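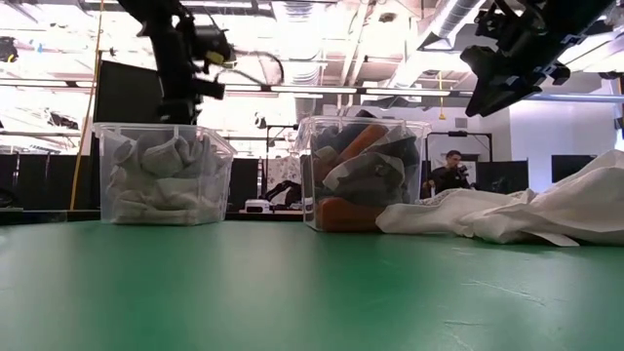

Re: [flooring-finish] Water-based lacquer over old oil on oak boards

Replying to the message quoted further down, and to the two off-list questions about cutting back. The short version is that an oiled oak floor can be lacquered, but only after the oil has been taken out of the top of the timber, and a maintenance coat on the surface counts as oil for this purpose. Most of the failures I have been asked to look at were put down to the lacquer and were in fact caused by what was left underneath. Cloths come into it more than people expect. I keep the pale ones and the dark ones in separate clear plastic bins at the back of the bench, and only pale cloth goes on a floor at the wipe-down stage. A dark cloth hides the amber colour you are looking for. If a pale cloth damped with white spirit picks up any yellow after a minute's rubbing, the board is not ready and there is no point opening the tin.

> We have 37 square metres of oak strip in a ground floor
> flat, oiled by a previous owner with Gramorent hard oil,
> date unknown. The tenant wants something that does not
> need re-oiling. I abraded a trial patch with 120 grit,
> vacuumed, and put on two coats of Tratgate satin. It
> looked fine overnight. By the fourth day it could be
> lifted with a fingernail along the grain, and there were
> small craters in the second coat near the hearth. The
> patch was not primed. Is this the lacquer, the oil or me?
> Would a shellac barrier coat save sanding the whole
> floor back to bare timber?

Taking these in order.

1. Lifting along the grain

This is the usual result of oil left in the open pores of the earlywood. 120 grit polishes the hard parts of the ring and passes over the soft parts. The lacquer then bonds to the ridges and bridges the pores. It will pass a look-over the next morning and fail when it has cured enough to shrink. Start coarser. On oak strip that has not been sanded before I use 40, then 60, then 100, and stop there. Going finer than 100 before a water-based primer gives you a nicer looking board and a worse key.

2. Craters near the hearth

Probably silicone or wax and unrelated to the oil. Spray polish from the fire surround is the common source. Sanding alone will spread it. Wash that area first with a proper degreaser, rinse twice with clean water, let it dry fully, and then sand. Use a fresh belt afterwards – the one that went over the hearth strip should not go anywhere else on the floor.

3. Shellac barrier

It will stick, and the lacquer will stick to it if the shellac is dewaxed. My objection is to what happens in use. Shellac is brittle under point loads and you will see white bruising under chair legs within a season or two. I would accept it on a skirting or a stair string. I would not put it under a floor in a let flat.

4. Primer

The trial patch should have been primed. Unprimed oak also tends to bleed tannin into the first coat, which shows as a greenish brown cast at the board edges. I have used both the Fukus primer and the Alvarado one. The Fukus dries faster, the Alvarado gives longer to lose the roller marks. Neither will rescue a board that still has oil in it. Whichever you pick, check with the lacquer supplier that the two are compatible before you buy for the whole room.

5. Moisture

You did not give a reading. Ground floor, so please take one in at least four places, including beside the outside wall. If the boards read high in February with the heating on, find out why before finishing anything. A lacquered floor is less forgiving than an oiled one in this respect, as the film cannot be patched locally without showing a line. Relative humidity in the room should be around 50 per cent while the coats go down and should stay steady. Turning the heating up to hurry the drying is a mistake.

6. Test method

Do a second patch before committing. Half a square metre in the walkway, full sequence, primer and 2 finish coats. Leave it seven days. Score a small cross-hatch with a sharp blade, press on a strip of good masking tape, and pull it back sharply. Any loss beyond the cut edges means more sanding. I would do the same again near the hearth.

On the off-list question about edging machines: yes, the same grit sequence as the main floor, or the border will take the finish differently and stay visible. Hand scrape the corners and finish them with the last grit only.

On disposal: cloths with oil or white spirit on them get opened out flat outdoors to dry, or go under water in a lidded metal tin. They do not go in the bag with the dust. Oil-contaminated sanding dust can also heat up by itself, so empty the machine bag at every break and at the end of the day.

If somebody has lacquered over Gramorent without going back to bare timber and had it last more than two years, I would like to see the sanding sequence and the moisture readings. I have 200 grit screens left over from another job if anyone on the list has a use for them between coats – write to me directly.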